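Planning and Buying a Manipulation Bench
Handout 7, Equipment Planning for Small Labs
Shares: 432 | Comments: 3

Welcome back! Last time we did floor space and power, and now we get to the part I look forward to all term, spending money (on paper, at least). Your job this week is to draft a budget for a two-handed bench that picks up, holds and moves household things. Keep the word "bench" in mind as you read. Students always price the robot first, and the robot is only one line.

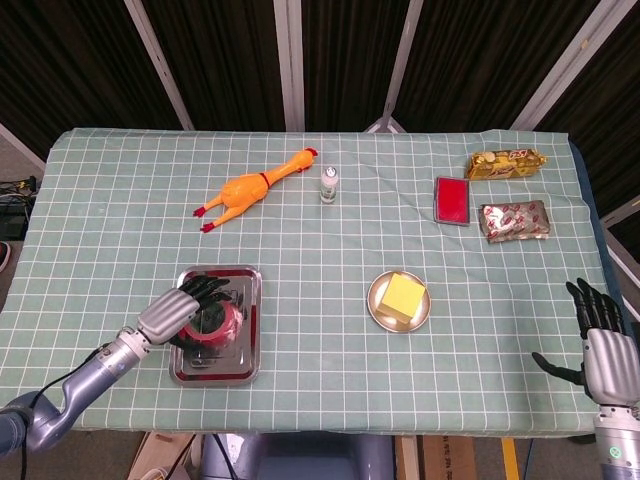
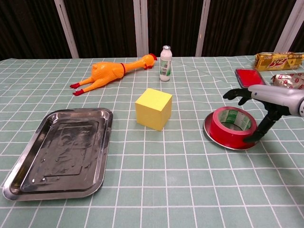

Robotic hands at a table of small objects.

Start with the task list, before any catalog gets opened. Write down what the hands have to do in plain verbs: grasp, lift, place, turn over, pass across. A roll of tape and a foam cube ask very different things of a hand, and a shiny steel tray asks something of your cameras too. If your list says "grasp" and nothing else, you may be able to live with a simple two-finger gripper and put the savings into a spare. If it says "turn over" or "pass across," go ahead and price fingered hands, and have fun with it, because this is where the comparison gets really interesting!

For the worksheet we use two made-to-quote packages. The Guvine package comes as arms and hands together with one controller. The Wilus package sells each piece separately, so you can start with one arm and grow. Neither is the right answer. I've had great budgets built on both, and what made them great was that the writer had read the quote all the way down to the small type (shipping, mounting plates, cables, the software seat that renews every year).

Budget lines people forget

- Spare fingertips and tendons or linkages. Order these with the hand. Lead time on the Kuzmenko parts list is 90 days, and a bench with one dead finger can sit idle that whole time.
- Cables, cable sleeves and strain relief.
- A backdrop. Plain dark curtain on a light frame is cheap and wonderful, and it keeps people walking past out of your video.
- A tablecloth or mat. Get two of the same one, from the same batch if the store will let you check.
- Props. Yes, a real line with a real number! Toys, bottles, snack packs, dishes, sponges. They get squashed and swapped, so plan to rebuy.
- Storage for your recordings. Price this per month of work.
- Training hours for the people who will run it.

How to lay out the sheet

Use four columns: item, first cost, yearly cost, and what stops if it breaks. That last column is my favorite. Fill it in for every row, even the tablecloth. When you sort by it, you'll see right away where the spares money should go, and it is almost never where you first put it.

Then split the purchase into 2 phases. Phase one has to be able to do useful work alone. If phase one is an arm with no hand, go back and try again. Phase two can be the second arm, better cameras, more storage, whatever your task list calls for.

Put delivery on the calendar as well. If the bench has to be running by February, count backward from there using the longest lead time on your sheet, then add time for setup and for the first thing that arrives wrong.

For those using the Bundora template, the yearly cost column is hidden by default. Unhide it before you type anything or your totals will look lovely and be wrong.

Bring a printed draft to class. We'll trade sheets and hunt for missing lines.

Comments (3)

benchrat: Does the props line go under first cost or yearly? I put it in both.

gradlab_b: Both is how we do it too. We ran through our first box of props way sooner than planned.

m_in_row_two: The "what stops if it breaks" column got our spare controller approved. Thank you!!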